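Brelico Bench Notes: Desktop Tower, Open Case

Gallery 6 covers the bench stage of the Nuller teardown set. Each tower is laid on its side with the side panel off before any boards or drives come out. The slatted aluminum table is used for all full-size cases.

Order of work for this model: side panel, memory, processor, drives, power supply. Screws go in a 40-slot tray. The power supply comes out last – its leads cross the board and are easier to free once the drives are gone.
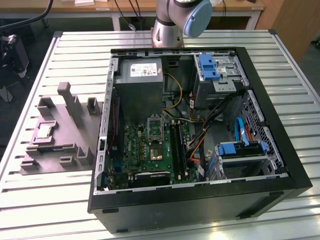 Tower on its side, interior facing up.
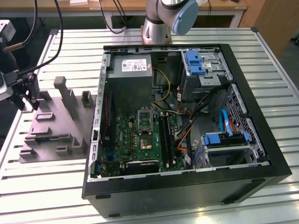

Same bench, open case with the drive cage at lower right.

Both views: green motherboard, CPU retention bracket raised, two black memory slots, gray power supply at upper left.

Wiring diagrams for this case are in Gallery 2. Part labels follow the Mistero numbering, starting at 1000 for the chassis. The power supply is listed under its own number and is not opened at this bench.

Next: Gallery 7, drive cage and rails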